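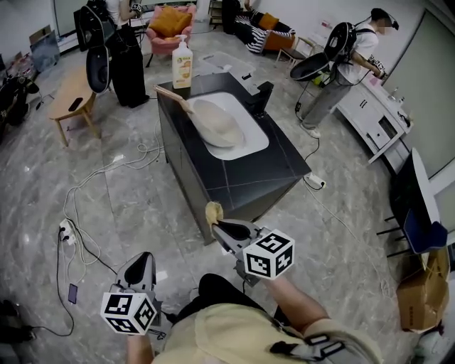
Rezaul Matubbar's view, given when we first read him our title, was that celebrity break-ups are written by the same four people in a basement and that we would find out nothing else if we looked for a year. We had one term.

# A source close to the couple: how two gossip sites report a split

Project report, Media and Society option
Lutfa Amarasinghe, Tania Cassim, Selvaraj Samarakoon

## What we set out to do

Our question was who does the talking when famous people separate. The couple usually put out one statement, four sentences long, asking for privacy. The sites then run stories for six weeks. Something has to fill the gap, and we wanted to know what it was made of.

We picked two sites. Grernora is the bigger and louder of the pair and puts its verbs in capitals. Imutholm thinks of itself as a culture magazine and uses the word "discourse", but it covers the same couples on the same mornings. We read both from the start of February to the end of May, which Tania would like recorded as a hardship.

The original plan also took in Kakakhel, a weekly newsletter. We dropped it after a fortnight. It turned out to be mostly links to Grernora with a raised eyebrow added, and counting it would have meant counting Grernora twice.

## What went into the pile

We saved every article whose main subject was the relationship of a named public figure: romances, weddings, rumours, reconciliations and splits. Pieces that only mentioned a partner in passing were left out, as were quizzes. That gave us 398 articles. Of these, 123 were about a split, either announced or suspected.

Each article was coded for four things:

- who is quoted, if anyone
- whether that person is named
- what the headline promises
- whether the text underneath delivers it

Selvaraj and Lutfa coded everything separately and then compared. Tania settled the disagreements, and there were plenty. The longest one concerned whether a singer's mother's dog's account counts as a named source. We decided it does if the dog has been verified.

## The source close to the couple

In 161 of the 398 articles the main information came from somebody with no name. We began by writing down the exact label each time and soon had a small zoo. There were insiders, pals, onlookers, fellow diners, a "friend of the friend" and one "person familiar with his thinking", which sounded more like a diagnosis.

The labels are not used at random. Pals are always on the side of the person they are pals with. Insiders are neutral and slightly tired. Onlookers see body language and nothing else; no onlooker in our pile ever heard a word. A source only becomes a "close" source in the second week of a story, when the first lot of material has run out and something firmer is needed.

Imutholm uses unnamed sources less often but hides them better. Its habit is "it is understood that", where it is never clear who has done the understanding. Lutfa argued that this is worse, since a reader at least knows where they stand with a pal. Selvaraj disagreed and still does. We have left the point open.

## What the headline says and what the article knows

The commonest headline verb in the split stories was "breaks silence". We had expected this. What we had not expected was how little silence was needed beforehand. One actor broke his on a podcast in the morning, and again that evening when he posted a photograph of a lake. A presenter managed it by walking past a photographer and saying "morning".

We ended up with three grades of broken silence. In the first, the person talks about the split. In the second, they talk about something else and the article connects the two. In the third they say nothing and are wearing something. The third grade was nearly all Grernora, though Imutholm had a long piece on a coat.

Question headlines were the other large group. We followed the old advice and tried answering each one "no" before reading on. It worked so often that we stopped keeping a tally, and we were marked down for this at the halfway review. Quite right too.

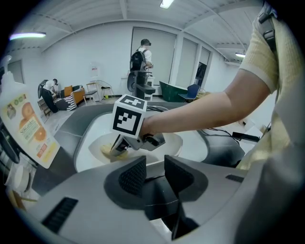

*Fig. 2. Hand-held grippers at the sink.*

## A case: the Vimivell pair

The dating series Vimivell finished its run in March, and its winning couple had parted before the Easter break. Both sites covered it heavily, so we took it as our close study and lined up the articles in order of time.

The couple's joint statement appeared at 6 p.m. Grernora had its first story up eleven minutes later, already containing a pal. We do not say this is impossible. Pals may be kept ready. But the pal's remarks ("it just ran its course, they still have so much love") matched the statement so closely that Tania suspected they had been made by cutting it in half and moving the second part to the front.

By the third day there were two camps of pals. Hers said he was never off his phone. His said she wanted a bigger kitchen. Neither complaint was checked against anything, and both were later repeated by Imutholm as "reports". From there they went back to Grernora as "multiple reports". We found this circular trip in several other stories, and it is the finding we are most pleased with. A claim that began with one unnamed person had, inside a week, become a thing everybody seemed to be saying, without one further person having said it.

In the second week the man gave a proper interview to a local radio station in his home town. It was calm and rather dull. He said they had not known each other very well. Grernora gave it one short item. Imutholm missed it altogether.

## The readers

We had not meant to study the comments, but it is hard to look away. We copied out 700 of them from under the Vimivell stories, taking the first ones posted under each article until we reached that number.

The mood was far more doubtful than we had assumed. Readers on Grernora in particular treat the pals as characters. They have favourites. One regular greets each new source with "welcome back", and another keeps a running guess as to which sources are the same person on different days. Our tidy picture of a trusting public being led about by the nose did not last past the first evening's copying, and we had already written half an introduction based on it. The introduction has gone.

What commenters did accept, with hardly a murmur, was the choosing of sides. They doubted the kitchen. They doubted the phone. They still decided who was to blame, and usually it was her. We would have liked to do more with this and ran out of term.

## Problems

Our coding of "delivers" was too loose. Two sensible people can disagree about whether an article headed "The REAL reason" contains a reason, and ours did, loudly, in the library. A five-point scale would have been better than yes or no.

Both sites also edit articles after posting and do not mark the changes. We saved pages once a day, in the evening, and so missed anything that appeared at breakfast and had been thought better of by tea. At least one insider vanished this way. Selvaraj saw him, and we have only Selvaraj's word for it, which makes Selvaraj a source close to the insider.

Ruwan Howlader, who supervised, pointed out that two sites are not the press. We agree, and have tried to keep "the media" out of our sentences. It got into one heading in the draft and was removed.

## If somebody carries this on

Save pages at least three times a day. Follow one claim at a time from its first appearance and write down every change of label as it travels. The circular trips deserve a whole project, and the spreadsheet has a column started for them, marked "round again?", filled in as far as the middle of April. Lutfa has the file. Please ask for the second version, as the first still includes the quizzes.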